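Floors, and who does them now - gallery

Dranwood guest house, staff pages. Put together fast between shifts, sorry for typos.

Robots came onto the room floors in November. Three of them, for 218 rooms. Before that it was all us, mop and bucket, knees and back. Now the robot gets the room floor and we get beds, bathrooms, windows, plus checking after it. Chanida Intarasuk runs the morning list and splits it up.

Not everyone was happy. Evander Skinner asked straight out in the meeting if hours would be cut. Answer so far - no, but the job is different. More walking, less bending. More time on the tablet too, wich some of us hate. New people get 20 minutes of training on it, should be more.

Pictures from the room work, two of them. Look at the floor, that's the bit we get asked about.

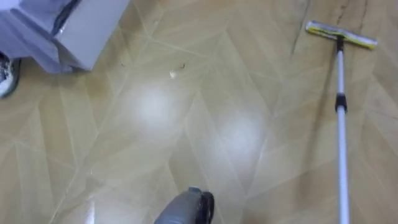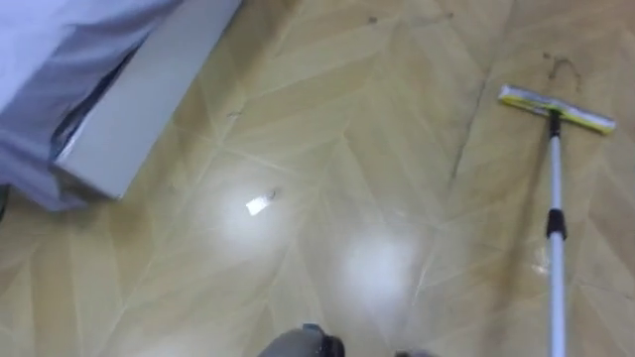 Both: gripper at the bottom, flat mop on the right, small bits still on the tile.

Things people keep asking:

Do we still mop? Yes. Corners, under beds, anything sticky. Pads get changed by hand, every time.

Who signs off the room? A person. Always. If you find crumbs or hair after, log it under Alitz in the tablet, not on paper. We had 629 notes in there last time Chanida looked, alot of them doubles.

Can you skip a room for the robot? Yes, tell the morning list before it goes in. Steinarsdóttir wing is still all by hand for now.

More pictures when someone has time. Send yours to Evander - floor and room number in the message please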